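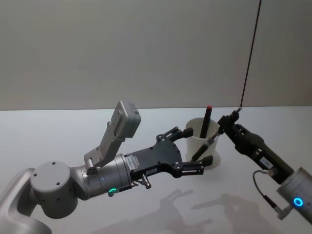
4. The demonstration at the open day

4.1 Setting and visitors

The study was carried out during the open day of the Pernska laboratory on 4 October 2025. The laboratory opens its doors to the public once a year, and in earlier years the visitors mostly saw posters and recorded films. For this edition we wished to show a task with two arms in front of people, and at the same time to learn how persons without technical education understand what the arms are doing. The demonstration had the working name Furudby, and we keep this name in the rest of the paper.

Visitors came in groups of 12 at most. A group stayed for 14 minutes, of which the first four were used for a spoken introduction by Musa Akinola. After this, the arms worked and the visitors could speak freely with each other. We asked them not to touch the table, but they were allowed to stand as near as the line on the floor. In total, 40 visitors agreed to fill in the short form which is described in Section 4.4. Children were welcome to watch but did not receive the form.

4.2 The task

We selected a task with pens and a cup. The reason is that every visitor has done the same thing at home many times and can judge it without any explanation. Our first plan was a task with small gears, which was used at the Romevetti exhibition in May, but there the visitors often asked what the parts were for, and the discussion moved away from the arms themselves.

The two arms stand on opposite sides of the cup, and both can reach its opening. Either arm may bring a pen to the cup or take one from it. The pens differ in their look, so that the visitors can name them easily when they speak ("the one with the red cap" was the most usual expression on the forms). Figure 3 shows a moment of the work with the red-capped marker. 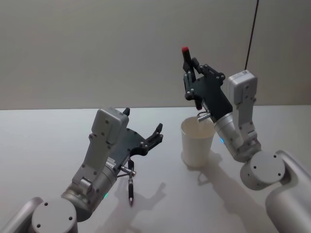
Figure 3. The right arm holds the red-capped marker above the paper cup. The fingers of the left arm are open.

The speed of the arms was kept low during the whole day. This was decided together with the safety officer of the building, and it also had an effect on our results, as several visitors wrote that they found the movement "careful" or "a little bit sleepy". We did not change the speed between groups, and therefore we cannot say how much of this impression comes from the speed and how much from the task.

The table was kept free of other objects. In a rehearsal we had left a notebook and a box of spare pens on it, and the colleagues who played the visitors looked at the box and waited for the arms to go there.

4.3 What the visitors were asked to look at

In the introduction we explained that the cup is shared by both arms, and that one arm should leave sufficient space when the other is working at the rim. We did not explain how the movements are planned. Each group was then invited to guess, in a loud voice if they liked, which arm would move next. Ngọc Lưu wrote down the guesses by hand and marked the ones on which the group was not in agreement.

The guesses were most lively when one gripper was close to the cup and the other was waiting at some distance. Such a situation is given in Figure 4. Many visitors took the distance of the second gripper as a sign of politeness, and two of them used exactly this word.
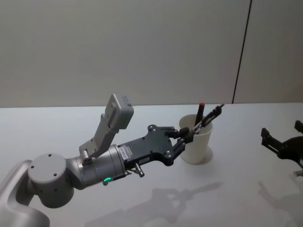 Figure 4. One gripper works with a slim black pen-like object at the mouth of the cup, next to the red-capped marker. Part of the second gripper is visible on the right.

4.4 The form

The form had one page. It asked the visitor to describe in own words what the arms were doing, to say whether the two arms seemed to belong to one machine or to two, and to mark on a line how comfortable he or she felt while standing near the table. We translated the answers which were not in English and then sorted them following the scheme of Mbeki, the earlier project of our group, with one added category for answers that compare the arms with human hands. This category was needed already after the first group.

The second question caused some difficulty. A part of the visitors understood "one machine" as "one owner" or "one computer", and they asked for help. We answered only that they should choose what felt right to them. Their remarks in the margin were kept and are treated together with the open answers in Section 5.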